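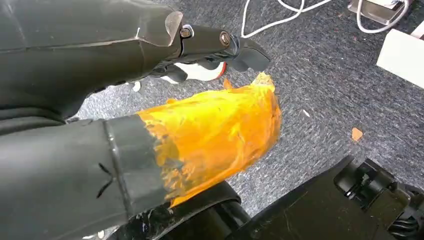

第32号 1/1ページ

床の片づけ、写真メモ

グレーのカーペットの部屋。2月19日の分。時間ないので急ぎでまとめます。写真は一枚、あとは文字だけ。順番に並べたかったけど整理が追いつかず。すみません。

カーペット
濃いのと薄いのが混ざった細かい繊維。このまだら模様、部屋には合うけど掃除する側には厄介。小さいものが落ちても目が素通りする。オレンジ色ならまだ見つかる。白っぽい粒は、しゃがんでやっと。

オレンジのやつ
半透明でつやつや、端がぎざぎざ。下のほうは色が濃くて琥珀っぽい。グレーの上だとやたら目立つ。右に小さいかけらがひとつ、カーペットの上。大きいのを先に、かけらは後で。逆にやると踏みます。去年の11月に一度踏んだ。靴下の裏、しばらく気づかず。

白くて丸みのあるもの
赤いふちつき。小さい。置き場所はまだ決めてない。とりあえず「小物」の箱へ。小物の箱、もうふたが閉まらないので次号までになんとかしまう。

箱のこと
Skivamhamの浅い箱を使用。1000円でおつりが来た、たしか896円。深い箱は底のものを忘れるのでやめた。ラベルはTutleyの白、字は油性ペン。にじむけど読めるのでよし。透明の箱がいいという意見もあり、これは検討中。中が見えすぎて落ち着かない気もする。

手順(いまのところ)
大きいものを拾う。
かけらを拾う。
手のひらで床をなでる。ざらっとしたら止まる。
最後に掃除機。Wieserの古いほう、コードが短い。廊下のコンセントからだと窓ぎわまで届かず、途中で差しかえ。
差しかえのときに元の場所を忘れがち。目印にスリッパを片方置いとく。

いただいた便り
Vittoria Vitaleさんより。「粘着ローラーは繊維の向きに逆らってかけると細かいものがよく取れます」とのこと。やってみた。たしかに取れる、ただ紙の減りがはやい。替えの紙はGendusの棚の二段目。残りすくないので使ったひとは書いといてくださいい。

この片づけメモの写真、通しで163枚をこえました。163枚以上あるのに見出しをつけたのは最初のほうだけ。古い分から順につけていく予定、予定です。

次号は窓ぎわと棚の下。棚の下はまだ見てない。懐中電灯の電池、買うこと。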